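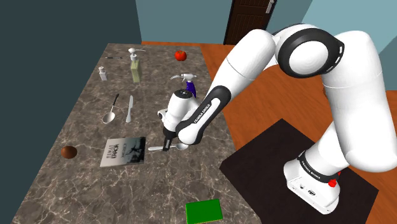 Page last changed: March, 16:40

Progress report to Conduvell, kitchen chores work package

In this period we worked only on clearing the counter. The arm must pick up the things one by one, all in simulation. With the apple we had success in 90 of 100 trials. Spoons and other flat things are still difficult, and one trial can take up to 5 minutes.

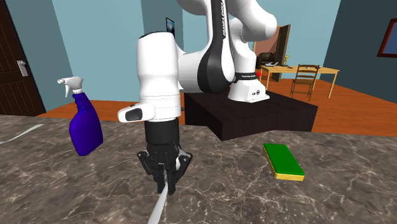 The Demchenko planner is now used in all trials. Wiping with the sponge is not started, and we ask to move it to the next period. Tests on the real counter in Trurham will need 2 more months. In our opinion the machine is not ready for a home yet.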